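A guarantee for whose life?

I have started reading the small print on lifetime guarantees, and I can't recommend it as a hobby. The first one I tried was on a pair of Giltine panniers. The lifetime in question was "the expected useful life of the product," as judged by the company. So the bags are guaranteed until they stop working, and when they stop working they are no longer guaranteed.

I don't think this is fraud. I think it is a price. Somebody in an office has worked out how many of us will keep a receipt, find a box, pay the postage and wait, and the answer must be hardly any. The word "lifetime" costs them very little to print. We pay for it up front, at the register, and then most of us never ask for it back.

Lai-ching Kwan disagrees with me, and she has some evidence. Her Rilurico jacket went back for a new zipper after 13 years and came home fixed, no charge, with a note. Fine. That is a good company, or it was one on the day her parcel arrived. But she had to be without a rain jacket for all of February, and she had to still own the receipt, and the company had to still exist. Fikcombe made a promise too. Try writing to them now.

What bothers me more is what the promise does to us as buyers. We stop looking at the thing. I have watched people in a store turn over a tag, read the word, and put the item in the basket without pulling a seam or working a buckle. I've done it myself, with a pump I paid far too much for. The old habit was to look at how a thing was put together and ask whether you could mend it at home. A binding that can be restitched is worth more to me than a phone number.

Kamil Štefanec says I am only describing cheap people and dear goods, and that anyone who wants a mendable bag can have one. Maybe. But mendable parts are getting harder to find, and a guarantee gives the maker a good excuse not to sell them. Why would you need a spare buckle? Send the whole bag in. Then they send you a different bag, and the old one goes who knows where — I asked, and got a very friendly reply that didn't say.

Give me two years, in plain words, and a drawer of spare parts I can order from. I would pay extra for that. I doubt I'll be asked.
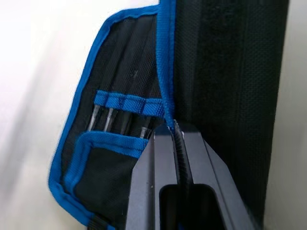
Liao Valley Touring Club — Members' Page

Replies to this column are welcome and should reach Pui-shan Hsueh by Sunday.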